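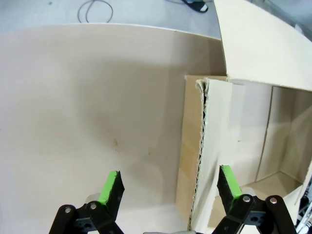 4. Checking, filling and closing the carton

Read the whole section once before you start. Takes a few minutes. Covers the Ruddock carton, part 391, and the larger one, part 1257. Same steps for both unless it says otherwise.

If your Grultance screen is going back to Pakcombe for a panel swap, do section 3 first (legs off, clips in the bag) and then come back here.

What you need

Carton, right size
Clear packing tape, Fadano 3020 or any decent clear packing tape
Kraft paper, enough to cover the table plus some for filling
Scissors or a safety knife
Soft dry cloth
Marker
The label sheet from the back cover pocket

4.1 Look the carton over

1. Open the carton all the way. All flaps up and out of the way. You want to see inside, down to the bottom corners.

2. Run a hand along every cut edge and every crease. Feel for places where the liner has come away from the wavy layer in the middle.

3. Sort what you find:

Scuffs, marker, old label residue – fine, use it.
One small tear at a flap corner – fine, tape over it on both sides.
Ragged edge with the wavy layer showing, like the tear running up the open box in the first picture – do not ship in it. Keep it for storage or cut it up for dividers.
Side wall creased where there shouldnt be a crease – do not ship in it.
Damp, soft or smells of basement – recycle.

CAUTION: A torn corrugated edge can cut. So can the staples on older cartons. Gloves if you have them.

NOTE: Tape does not fix a split side. It holds on the table and lets go on the truck. If the tear is longer than your hand, get another carton.

4. Check the bottom seam. If it was taped before, pull the old tape off slowly and put new tape on. If the brown liner comes off with the tape, put the new strip over a wider area so it has something to grab.

5. Square the carton up. Push on opposite corners until it sits flat and doesn't lean. Leave it standing open.

4.2 Get the table ready

1. Clear a table bigger than the carton on all sides. You need room to set the panel down next to it, not on top of it.

2. Cover with kraft paper. Smooth it out. Overlap the sheets if one isn't wide enough and put a bit of tape at the outside corners only.

3. Brush off any grit. Grit under the paper is as bad as grit on top of it.

NOTE: Working on the floor is OK for the long panels. Move cables and shoes first. You will be walking backward at some point.

4.3 Wipe and wrap

1. Wipe the panel with the dry cloth. No water, no spray. Board swells at the edges.

2. Tape residue: rub gently with a fingertip, in one direction. If it doesn't roll off, leave it. Small tan spots and light smudges don't affect the return. Scraping does.

3. Decide flat or curved.

Stiff panels go in flat. Don't bend them to make them fit, use the 1257.
Flexible panels can go in with a shallow curve, good face to the inside of the curve. Shallow means shallow. If you have to fight it, the carton is too small.

CAUTION: A bent panel wants to be straight again. Keep hold of both ends until it's in, and keep your face back from the rim. Two people is better for anything you can't reach across.

4. Wrap in kraft paper, one layer, ends folded in. A short piece of tape on the paper. No tape on the panel itself, ever, not even the "easy peel" kind.

4.4 Fill

1. Crumple paper for the bottom. Loose balls, not tight ones. Cover the whole bottom, corners too.

2. Lower the panel in. Keep it off the cut edges of the flaps on the way down, they scrape.

3. Small parts bag next to the panel, never inside the curve. The clips scratch.

4. Fill the sides. Paper between the panel and every wall it could touch.

5. Fill the top to just above the fold line. Flaps should push down on the paper a little when you close them. If they bulge take some out.

6. Close the flaps by hand, no tape yet, and tip the carton gently to one side. Listen. Anything sliding means more paper.

NOTE: Don't use newspaper on the pale panels. The ink comes off. Ask us how we know.

7. Label sheet: tear off the lower half and lay it on top of the paper, inside. Upper half goes outside, see 4.6.

4.5 Close and tape

1. Carton in the middle of the papered table. Short flaps in first, then the long ones.

2. The two long flaps should meet at the center. Small gap is fine. If they overlap, the carton is out of square. Open up, push the corners, try again.

3. Hold the flaps down with one hand. Start the tape on the front face, a few inches below the top edge. Press the end down hard.

4. Bring it up over the edge and along the center seam to the back. Keep the roll low. Pull steady, half the width of the tape on each flap.

5. Down over the back edge, same length as the front. Cut. Don't tear it, torn tape curls.

6. Rub the whole strip down with the side of your fist. Cloudy spots or bubbles mean it isn't stuck. The part that goes over the edge matters most, that's where it peels.

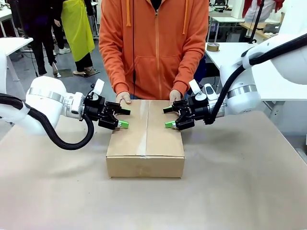 7. Carton 391: one strip is enough, along the seam and over the edges. Carton 1257: add a second strip right on top of the first, then one across each end where the flaps meet the side.

8. Press lightly on both sides with flat hands. Walls should push back. If a side caves in there's not enough filling. Cut the tape and go back to 4.4 step 4. Yes, really.

CAUTION: When you cut the tape to reopen, shallow blade. Nearly all the knife marks we see on returned panels were made opening a carton, right down the center seam.

4.6 Label

1. Upper half of the label sheet on the top, next to the tape. Not over the seam. Scanner can't read it through a fold.

2. Old labels off, or crossed out with marker. Barcodes too, people forget the barcodes.

3. Write the panel size on one end in marker. Big.

4. Leave the carton on the table for 10 minutes, then check the tape ends. Lifted end = press down again or add a short piece across it.

4.7 If something's off

Tape won't stick: dusty board. Wipe, wait, try again. Recycled board needs more rubbing than you'd think.

Carton leans after taping: filled unevenly. Open and move the paper arround.

Flaps won't close: too much paper on top, or the panel has sprung up on one side. Check the panel before you push.

Panel taller than the carton: wrong carton. Don't cut the carton down and don't leave the top open under a layer of wrap. Order the 1257 from Pakcombe, comes flat, bottom seam not taped, so start from 4.1 step 4.

Carton tore while filling: stop, take everything out, new carton. Keep the paper and use it again.

Pickup and drop-off are in section 5. Keep the receipt slip until the new panel has arrived.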